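A Wednesday at the Clarano Garment Works

I had been trying to get into the Clarano plant for a while. They open the doors to outside visitors one day a month, and the list fills up early. In January a spot came free and I took it, even though it meant getting up before five and driving through sleet.

The works sits on the edge of Jangate, past the grain elevator and across the road from a tire shop. There is a gravel lot for visitors and a paved one for staff. I parked in the wrong one and had to move. The front office gave us badges, ear plugs and a photocopied map with the old loading dock still on it. There were enough of us to fill the bench in the lobby and a few more standing. Most of the group seemed to work in clothing in some way, a couple of shop owners, some people from a uniform supplier, and one person who was thinking of starting a T-shirt line and asked good questions all day.

Clarano makes plain knit goods. T-shirts are most of it, then polo shirts, and a small amount of sleepwear. They do not print anything. Blank shirts leave the building in cartons and other companies put the designs on.

The knitting room

The tour starts where the yarn comes in. Cones are stacked on pallets along one wall, and the room is kept warm and damp on purpose so that the yarn doesn't snap. My glasses fogged up at the door. The circular knitting machines were all running, and even with ear plugs it was hard to follow the guide, who used a headset that cut in and out.

What I did catch was that the room has to be swept constantly. Lint gets into everything. There are blowers on tracks that travel back and forth over the machines, and people with long brushes come along after them.

The fabric comes off as a tube, gets rolled up and goes to a rack to rest. They let it sit before anything else is done to it. Knit fabric that has just come off the machine is stretched, and if you cut it right away the shirts come out short after the first wash.

Dyeing is not done on site. The rolls go by truck to Prosik, a dye house an hour and a half north, and come back a week or so later. White shirts go up there too, for bleaching. I had assumed white was simply the color of the cotton. Raw knit is closer to oatmeal, and there were a few rolls of it on the rack to compare.

Cutting and sewing

The cutting tables are long enough that you could bowl on them. Fabric is laid out in layers, a paper marker goes on top, and a straight knife cuts through the whole stack. The curved scraps between the pieces go into bins and are sold for rags and stuffing.

Sewing was the part I had come for. It takes up most of the second building, in rows, and each row handles one kind of shirt from start to finish. Shoulders are joined first, then the collar rib goes on, then the neck tape, then sleeves, then side seams, then hems. Our guide stopped at the collar station for a long time. The rib is cut shorter than the neck opening and stretched while it is sewn, and if the stretch is uneven the collar will ripple. On a good day the plant finishes 3,521 shirts, which was the figure on the whiteboard by the stairs from the week before. The normal target is 2,000 for a short shift.

Every shirt gets a mark inside the neck with the fiber content and the washing instructions. Some customers want a sewn label and some want it printed straight on the fabric. Printed ones don't scratch, but the guide said they can show through on light fabric, and they get complaints either way.
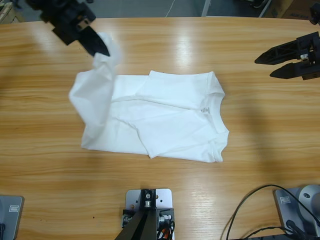

Finishing and packing

After sewing, loose threads are trimmed and each shirt is turned, checked and pressed. The checkers work under bright tubes. They look at the collar first, then the hems, then hold the body up to the light for dropped stitches. A faulty shirt gets a small red sticker and goes in a cart. Good ones are folded, stacked and packed. A full carton is closed, weighed and sent to the dock, and if the weight is off it is opened again.

There was a short talk about folding, with a chance to try it ourselves. The plant fold puts the shirt face down, brings both sides to the middle with the sleeves laid back along the body, and then takes the hem up twice. The collar should end up centered and flat. Mine looked fine from the front and bad from behind. One of the shop owners did hers in a few seconds and went to get coffee.

Thin white shirts are harder to fold well than heavy ones. The light fabric doubles over on itself and keeps a crease once it has one, so a sleeve that goes in crooked tends to stay crooked. Heavy cotton more or less falls into place.

Lunch and the sample room

Lunch was in the staff canteen and was included in the ticket – soup, bread, and a rice dish from Mạc, the place on Main Street that does the catering. It was better than I expected. We had 40 minutes, and then the second half of the group swapped with us.

The sample room was quieter. This is where new styles are made up before a customer orders them. Old samples hang along the back on pipe racks, going back to the years when the plant made work shirts. The minimum order for a new style is 200 pieces. For a stock style in a stock color it is one carton.

They also wash samples here, over and over, and measure them each time. Length matters most. A sheet on the wall listed how much each fabric is allowed to shrink, and several lines had been crossed out and rewritten by hand. 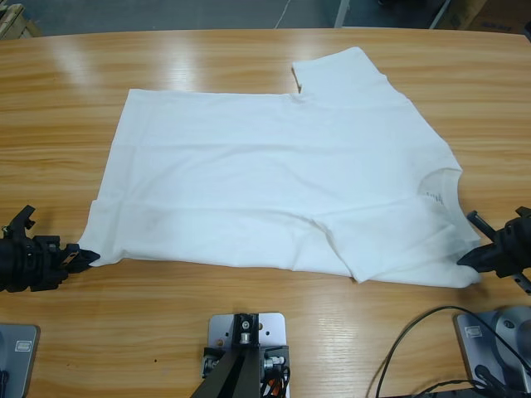
On the way back to the lobby a woman from the uniform supplier remarked that the weight of the fabric mattered less to her than the side seams, and that she would take a lighter shirt with straight seams over a heavy one that twisted after two washes. The guide agreed with her. Twisting comes from the knitting, she was told, and no amount of pressing takes it out for good.

The factory store is next to the front office. It sells seconds and overruns, and the prices are low. I bought a pack of gray T-shirts and one polo with a crooked pocket. They take cards, but the machine was down that day and I had to borrow a few dollars.

If you want to go

The tour runs 90 minutes on paper. Ours went until two with lunch and the swap. Wear closed shoes, since they do turn people away in sandals. You can take pictures in most of the plant, but not in the sample room when a customer's work is out on the tables. There is one step up into the second building and no ramp on the visitor side, so call ahead if that is a problem and they will bring you through the dock.

Sign up by phone with the front office, in the morning if you can. Afternoons go to a machine.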